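Workshop notebook, January, Feltalthorpe bench
Entry 19

Started after lunch, when the good light comes round to the table, and it's nearly dark now, so please forgive the handwriting (whoever ends up typing this up, probably me).

Main job was the discs for the Vunley play shelf. I've been going back and forth on the blues for weeks! On the Flolora color card the pale sky and the turquoise look miles apart, but once you have them side by side on edge you're mostly comparing thin slivers of color, and that's a much harder test. The green I was never worried about. It's soft and creamy and gets along with everything, and I'd happily do a whole set in it if anyone would let me.

So I stood them up in a row and then had them out on the tabletop too, and kept walking away to the sink and coming back to look again with fresh eyes. The turquoise wins for me. It has enough weight to it that you'd know which one you were reaching for from across a room, and the sky blue can be the quiet one.

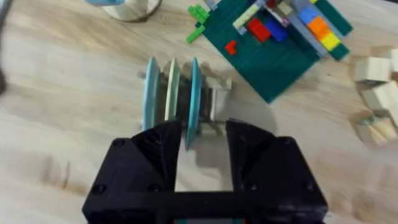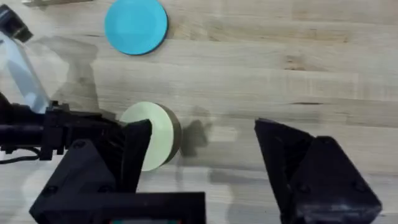

Pale green and a stronger blue in both.

Other thing I wanted to get down before I forget: the slots. The Onu drawing has them all the same width, and I think that's right, but I'd like a slightly softer lip on each one so a small hand can come in at an angle and still find the opening. I sketched it on the back of the delivery slip, which is pinned over the bench. Don't throw it out! The order number ends in 1,541 if you need to match it up with the paperwork.

I also had a go at writing the little card that goes in the box. First version was far too bossy (put this here, now put that there). Second version just says the discs go in the rack any way round and leaves it at that. I like the second one. We could add a line about sorting by color, but kids do that anyway without being told, and the ones who don't want to will build a wall with them.

The tabletop could use a sand and a coat of oil at some point. It's gone a bit patchy, and there's a dark crack in the grain that my eye goes to every single time. Not urgent, but I'd rather do it before spring, when everything piles up.

To do:
- redraw the slot lip, 2 versions, full size
- ask Flolora if they'll hold the turquoise for us at the old price
- order 20 more box cards once the wording is settled
- oil for the table
- find my good pencil (the soft one, I had it this morning)

Stopped at half past four. Kettle's on.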